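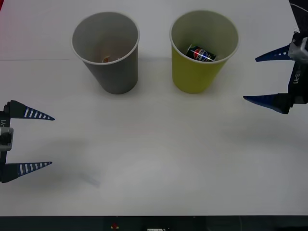
*Fig. 7. Both grippers open, gray cup on the left, yellow-green cup on the right with the small Pepsi can inside.*

## 5. Two-arm cup setup

By now both arms home cleanly and answer to the leader handles, so this is the section where the build starts to be fun! You'll set up a small tabletop task with paper cups, save the positions, and run your first two-arm routine. Set aside a Saturday afternoon if you can. The first person through it in our shop, Kelly Rangel, stayed until closing because she kept wanting one more run.

### What you need

- Both arms, bolted down and homed (Section 4)
- Paper cups in two clearly different colors
- A small light object for each cup
- Low-tack tape and a soft pencil
- The Grivum control box, with the stop button where your free hand can reach it

> **CAUTION:** Keep your hands off the tabletop whenever the motors are live. The fingers are pointed and they close faster than you expect. Press stop before you touch a cup, every time, even for a tiny nudge.

### 5.1 Place the cups

1. Press stop and check that the status light is steady.
2. Wipe the tabletop. Dust under a cup makes it slide when a finger brushes the rim.
3. Stand both cups upright, side by side, toward the back of the table. Leave the front open. You'll want that space for the set-down spots later.
4. Leave a gap between the cups wide enough for one closed gripper to pass through.
5. Drop one object in each cup. It's fine if an object ends up lying on its side.
6. Trace lightly around each base with the pencil. Lucimara Trindade used tape rings for this at first and the cups kept catching on them, so pencil it is.

**Note:** If your top is made of two panels, run a fingernail over the seam. A step you can feel is a step the cup will feel too. Loosen the panel bolts, press the edges level and tighten again.

### 5.2 Teach the ready position

The ready position is where both arms wait before a run. Get this right and everything after it goes so much more smoothly.

1. Release stop and choose **Teach** on the control box.
2. Bring the left arm in from its side until the fingers point toward the middle of the table. Stop well short of the cup.
3. Open the left gripper all the way.
4. Bring the right arm in and point its fingers toward the right-hand cup. It can sit higher up the table than the left arm. The two sides don't have to mirror each other.
5. Open the right gripper all the way.
6. Look along the table from each end. No finger should touch a cup or the surface.
7. Hold **Save** until you hear two beeps.

The base height stored for our table is 832. Yours will differ if you used other feet or a thicker top, so use the number from your own sheet in Section 4.

**Note:** Watch the cable at the top of the right arm while you move it. It needs a loose curve at every point of its travel. If it pulls straight, add slack at the first clip.

### 5.3 First run

1. Set speed to 2. Please don't skip ahead to 5, however tempting it looks!
2. Choose **Run once** and keep your hand on the stop button.
3. Let each arm approach its cup, close on the wall just under the rolled rim, and lift.
4. If a cup starts to buckle, press stop, lower the grip force by one notch, and go back to step 2.
5. After 3 clean runs in a row, raise the speed by one.

Paper cups are wonderful teachers here. They're cheap, they show a heavy grip right away, and a dropped one just rolls. Keep a stack nearby and swap in a fresh cup once a wall has creased.

### 5.4 If something looks off

| Problem | Try this |
|---|---|
| Cup tips on approach | Save the approach point a little higher |
| Object falls out during the lift | Slow the wrist turn and check that the cup stays level |
| Fingers close unevenly | Re-seat both fingers and tighten the screws by turns |
| Arms drift from the ready position | Home again, then re-save (5.2) |
| Save gives one beep only | One gripper isn't fully open |

Friederike Gerlach keeps the shop's saved positions on the Skulstead drive. Add yours under your own name, with your table height in the file name. Section 6 covers handing a cup from one arm to the other.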